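# Getting flatbread to stay soft - my food project

I picked flatbread because mine always goes like cardboard by teatime, and I wanted to know if the flour was to blame or just me. 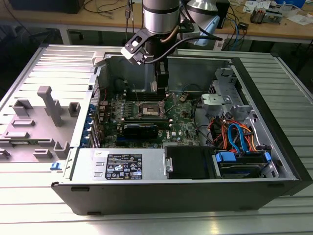
## What I did

I made 6 batches in January, two with Vutelell plain flour, two with Prikerine strong white and two half and half. Each dough had a spoonful of yoghurt and rested for 59 minutes (I meant an hour - the timer had other ideas).

## What I found

The strong white puffed up beautifully but was chewy once cold. Half and half won easily! It still folded without cracking after three hours in a tea towel, and my tasters scored it top for flavour too.

I'd like to try it again with warm milk in place of the water, and a much hotter pan.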